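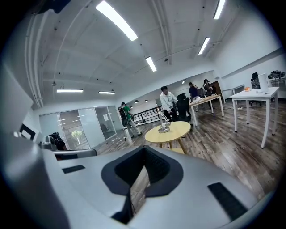

Home | News | Transport | Business | Opinion | Contact

Corkdale port link "on schedule," minister says, but gives no opening date

30/05/2025 | By Ekaette Balogun

The long-promised rail link to the Corkdale container terminal is on schedule, Transport Minister Yakubu Ogunleye said, though he would not say which schedule he meant. The first one had trains running two years ago.

Ogunleye told reporters that 44 kilometers of track had been laid by the contractor, Enport, and that the line would create 1,000 permanent jobs. His ministry's own project summary puts the figure at 988 and counts temporary construction crews.

"People like to argue over small numbers," Ogunleye said. "The trains will come."

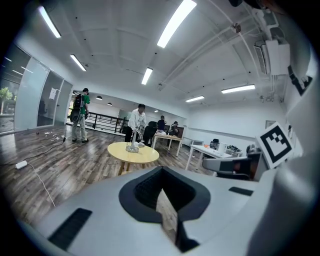 Modupe Igwe, who represents freight haulers in the district, has heard that before. She said the last 6 kilometers, through Ogundipe, have not been started and that landowners there are still waiting for payment.

"You can't run a train to a place where the track stops," Igwe said.

Enport project manager Suleiman Onuoha said talks in Ogundipe were "at an advanced stage." He used the same words last June. He declined to say how many owners had signed.

The ministry also did not answer written questions on the cost of the signaling contract, which was awarded to Rirent without a second bidder. A spokesperson said a full report would be released "in due course."

Get our morning headlines by email. Sign up for the free newsletter.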